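Sprechnotizen: Warum Fluor so gern allein bleibt - Induktive Effekte für Leute, die sie schon mal vergessen haben
Sommerschule Ullholm, Block nach der Kaffeepause

Erst mal hallo, Mikro prüfen, warten, bis hinten die Tür zu ist.

Einstieg mit der Frage, warum Essigsäure sauer ist, Trifluoressigsäure aber richtig sauer. Bitte ohne Formel an der Tafel, einfach erzählen. Essigsäure hat einen pKs-Wert von knapp fünf, die kippt man sich über den Salat (verdünnt natürlich!). Die Trifluorvariante liegt nahe null, und wer davon schon mal einen Tropfen durch den Handschuh bekommen hat, erzählt es noch Jahre später. Und dabei haben wir an der Säuregruppe selbst gar nichts verändert, nur am Nachbarn.

Dann das Bild mit dem Tauziehen. Elektronen in einer Bindung gehören beiden Partnern, aber der eine zieht stärker. Fluor zieht am stärksten von allen, das kennt ihr aus dem ersten Semester. Der Zug hört aber nicht an der ersten Bindung auf, er läuft durch die Kette weiter und wird mit jedem Kohlenstoff schwächer. Hier langsam reden, letztes Jahr war ich an der Stelle viel zu schnell und habe lauter höfliche Gesichter gesehen.

Beispiel Chlorbuttersäuren, mein Lieblingsbeispiel! Chlor direkt neben der Säuregruppe: pKs knapp unter 3. Eine Position weiter: etwas über 4. Noch eine weiter: rund 4,5, und damit ist man fast wieder bei der unsubstituierten Säure. Werte anschreiben, stehen lassen, kurz den Mund halten.
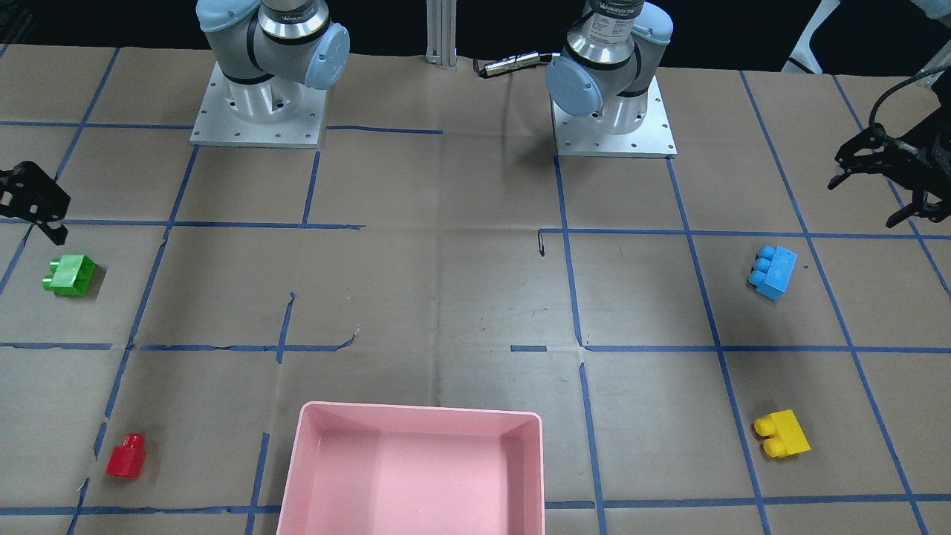
Warum wird der Effekt mit dem Abstand so schnell kleiner? Jede Bindung gibt nur einen Teil der Verschiebung weiter, und nach drei Bindungen ist davon kaum noch etwas zu merken.

An dieser Stelle kommt meistens der Einwand mit dem Feldeffekt, also dass die Ladung auch direkt durch den Raum wirkt und gar nicht nur durch die Bindungen. Stimmt! Gern zugeben, dass man beides im Experiment schlecht auseinanderhalten kann und dass viele Lehrbücher das unter einem Namen zusammenwerfen. Für heute reicht uns das. Wer mehr will, kommt nachher zu mir nach vorn, ich habe den Draralley-Reader dabei, Kapitel 14, da ist es ordentlich auseinandergenommen.

Jetzt der Teil, bei dem alle aufwachen - Mesomerie gegen Induktion. Eine Methoxygruppe am Benzolring zieht über die Sigma-Bindung, weil Sauerstoff nun mal elektronegativ ist, und schiebt gleichzeitig über sein freies Elektronenpaar. In para-Stellung gewinnt das Schieben. In meta-Stellung kommt das freie Paar nicht richtig zum Zug, und übrig bleibt der Sog. Deshalb ist para-Methoxybenzoesäure etwas schwächer als Benzoesäure und die meta-Verbindung einen Hauch stärker. Grenzstrukturen wirklich zeichnen, alle, auch wenn es dauert. Grüne Kreide für das Elektronenpaar (die gelbe sieht man im Hörsaal nicht).

Falls Zeit ist: die Halogene am Ring. Die machen den Ring träge und dirigieren trotzdem nach ortho und para, das bringt jedes Jahr Leute zur Verzweiflung, mich damals auch. Falls keine Zeit ist, auf das Übungsblatt verweisen, Aufgabe 5.

Übung zum Mitmachen: vier Säuren auf die Folie, nach Stärke sortieren lassen, erst allein, dann mit der Nachbarin oder dem Nachbarn. Ameisensäure, Essigsäure, Chloressigsäure, Dichloressigsäure. Die Ameisensäure ist die, über die gestritten wird. Streiten lassen! Auflösung: Dichlor vorn, dann Chlor, dann Ameisensäure, und die Essigsäure ganz hinten. Alkylgruppen stabilisieren das Anion eben schlechter als ein Wasserstoff - und ja, die Solvatation spielt da auch mit hinein, einen Satz dazu sagen und weiter.

Organisatorisches zum Ende: Die Übungsblätter liegen in Raum 703, Abgabe bis 16 Uhr. Wer den Molekülbaukasten noch hat, bitte zurückbringen, es fehlen Kohlenstoffe. Das Praktikum im Mai baut auf dem Stoff von heute auf, also die pKs-Tabelle bitte mitbringen.

Fragen. Danach Tafel wischen, der nächste Kurs ist empfindlich.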